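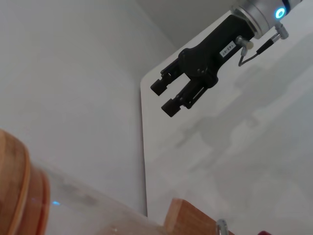

Erbridge Community Theatre — Wardrobe and Props

Wardrobe assistant, part time (4 hours a week during the season)

We're looking for someone to help look after the costume store at our Clegg Street hall. The store holds nearly 2000 garments, most of them tagged, and a card catalogue that needs moving to a spreadsheet.

The work includes:
Mending hems, zips and buttons between shows
Washing and pressing after each run
Checking hire costumes out and back in
Helping with fittings and quick changes on show nights

You'll need to be able to sew by hand and use a domestic machine. Experience with an overlocker is handy but we can teach you. You should be comfortable on a ladder, as the hats are on the top shelves. Colour matching and dyeing are done by the wardrobe coordinator.

The position is paid at the casual rate and starts in March. Show nights finish at 10.30 pm — let us know if that's a problem. Parking is behind the hall, off Pruko Lane.

To apply, send a short letter and the names of two referees to the Wardrobe Coordinator, Erbridge Community Theatre, or drop them in at the box office. Please mention any sewing you've done, paid or unpaid. Applicants must be 18 or over.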